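Flirdale shop – break room tables

October tidy-up at Flirdale, 2024-10-14. Ebbe Åberg sorted the tables and Torbjørn Sjögren did the shelves. There are 13 pictures in the full set, and prints are at the Drummond desk until January. 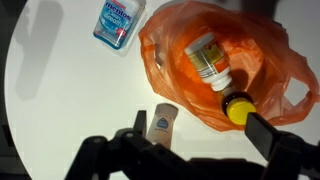

Round white table: Mentos gum bottle, and an orange plastic bag with two bottles in it.

Small items go in the drawer marked Kakeck. To order a print, leave your name and the picture number with Torbjørn – 3 prints per person.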